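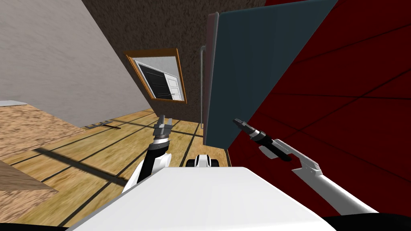 Search this site Enter keywords Go

Print this page | E-mail to a friend

Tuesday, September 6, 2022
By Keith Sowerby, Sowerby Communications

JUDGE PHYLLIS MELLOR TO STEP DOWN FROM USCOMBE COUNTY PROBATE COURT

USCOMBE - The Uscombe County Probate Court announced today, with a good deal of gratitude and more than a little sadness, that Judge Phyllis Mellor will leave the bench at the end of the year. She has served the court for 12 years, first as an associate judge and then as presiding judge, and there are a great many families in this county who have sat across from her on one of the hardest days of their lives and gone home feeling that somebody had listened.

Judge Mellor told her staff of her decision in May, over coffee in the jury room, and asked them to keep it to themselves until the summer calendar was cleared. They did, and we would like to thank every one of them for it (in a courthouse that size it can't have been easy!).

"I have loved this work, even the parts of it that come in banker's boxes," Judge Mellor said. "People think of probate as paperwork, and goodness knows there is paperwork, but mostly it is brothers and sisters and second husbands and neighbors who promised to look after the dog. I will miss them. I am also looking forward to reading a book that has no exhibits attached to it."

Born and raised on the Tovura side of the river, Judge Mellor worked her way through law school as a typist in the county recorder's office and went into private practice on Main Street, where she handled wills, guardianships and the occasional fence dispute. She still has the sign from that first office, and it hangs in her chambers behind the door.

Many residents will know her best for the Saturday guardianship clinic, which she started with attorney Houshang Moradi so that grandparents and other relatives caring for children could get help with their forms before coming to court. The clinic has now assisted 528 families. It meets in the old law library on the second floor of the courthouse, and it will go on meeting there, with Mr. Moradi continuing as its director.

"She called me up one evening and asked whether I was busy on Saturdays, and I made the mistake of saying no," Mr. Moradi said. "I have been there nearly every Saturday from that day to this, and I would say no again tomorrow. She has a way of explaining a thing to a frightened person that I have tried to copy for years and never quite managed."

Court Administrator Elsie Pilkington said that hearings already on the calendar will go ahead as scheduled, and that people with open estates or guardianships don't need to file anything new on account of the change. Cases that are still pending when Judge Mellor leaves will be reassigned, and the clerk's office will send written notice to all parties and their attorneys. Anyone who has moved recently is kindly asked to make sure the clerk has a current mailing address.

Associate Judge Graham Cropper will serve as acting presiding judge until a permanent successor is named. Judge Cropper has sat on the probate court for the past 11 years and currently hears the conservatorship docket. Attorneys who wish to be considered for the vacancy may pick up an application at the court administrator's window or ask for one by mail.

A public reception for Judge Mellor will be held later this fall in the Zillgate Room, on the ground floor of the courthouse annex, and former clerks, bailiffs, jurors and clinic families are all warmly invited to come by and say hello. The date will be posted at the courthouse entrance once the room is confirmed. Judge Mellor has asked that there be no gifts, although she let it be known that pie would not be turned away.

Cards and letters may be left for her at the clerk's counter during regular business hours. Members of the press who would like to arrange an interview should contact Keith Sowerby at Sowerby Communications, Uscombe.

Print this page | E-mail to a friend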